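Collecting demos for a CPU pick-and-place task, part 2: what to record and what to toss

Posted by Nosipho Magagula, 08/08/2019

Last time I got the arm bolted down and the wrist camera talking to the laptop. Now for the fun part (and the slow part!), which is driving the thing by hand over and over so the policy has something to copy. Our set is called Faltiston and it stands at 317 keepers right now. I want 1,000.
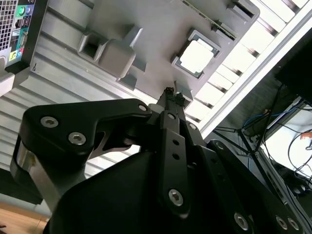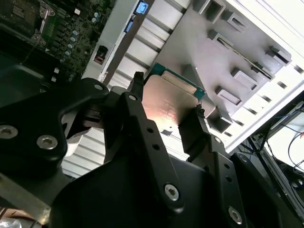
Start by deciding where an episode begins and ends, and write it down before you touch the controls. I spent most of June without a rule, and my early episodes start all over the place — some with the fingers already shut, some with ten seconds of me scratching my nose. Mine now start with the gripper open and clear of everything, and they stop once it has let go and backed off. Watch your wrist view while you do it, too. When the jaws have the processor by opposite edges, the metal lid stays in plain sight between them, and that's the view I want the model to get plenty of. If you grab so the fingers hide the lid, do it over.

Next, change things up between takes. Turn the tray a little, slide the case over, switch a lamp on or off. I change one thing every five takes and type it into the notes field right then, before I forget what I did.

Go slow near the part, but don't stop dead. Long pauses teach the arm to pause, and I had 59 episodes where mine would have learned to hover and think about life. Youssra Younis wrote me a little script that flags any stretch where the joints sit still for more than two seconds, and I run it every night.

Keep your misses, in their own folder. If you bump the edge of the pocket, back up and fix it, that's a great episode and I tag it "recovery". If you drop the part, end the take and tag it "fail".

Last thing, back up before you trim. I didn't, once. Part 3 will be about cleaning up the timestamps.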